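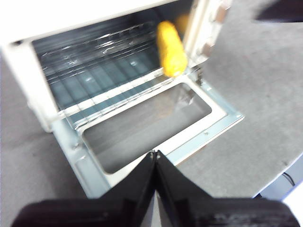 Figure 2. A white countertop toaster oven with the door fully lowered.

3.2 Household cooking appliances and evening electricity demand

Small cooking appliances are often left out of residential demand studies. Survey forms tend to ask about the range, the water heater and the air conditioner, and to place everything else under a single "other" heading. The Jondcombe survey took a different approach. Each of the 139 participating households was asked to list every appliance used to heat food, to state where it was kept, and to note the hours at which it was normally switched on. Meter readings were collected over the same period, giving 2663 household-days of usable data after incomplete records were removed.

Toaster ovens were treated as a separate category from full-size ovens. The two serve overlapping purposes, but they differ in the volume of air to be heated and in the length of time they are left running. Households in apartments with limited kitchen space frequently named the toaster oven as their main oven. In detached homes it was more often described as a second appliance, used for reheating and for small meals on weekday evenings.

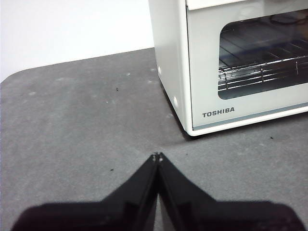 Respondents were also asked how they decided which oven to use. The most common answer concerned the size of the dish, followed by the wish to avoid warming the kitchen in summer. Cost was mentioned less often than expected, even among households on the Mestis time-of-use rate, under which electricity is more expensive between 5 p.m. and the end of the evening peak. Akolgo, in her earlier work on the Retamal district, reported a similar pattern and suggested that cooking habits are set by family schedules well before price is considered. Our interviews support that reading. Several respondents knew that their rate changed during the day but could not say when.

Preheating deserves separate mention. Written instructions were seldom followed closely, and stated preheating times varied widely between members of the same household. Diary entries were therefore not used to estimate the energy used in preheating; the estimates in Section 4 rely on meter data alone. Where two heating appliances were in use within the same metering interval, the load was assigned by the Zollance method, with the limitations set out in Section 3.4.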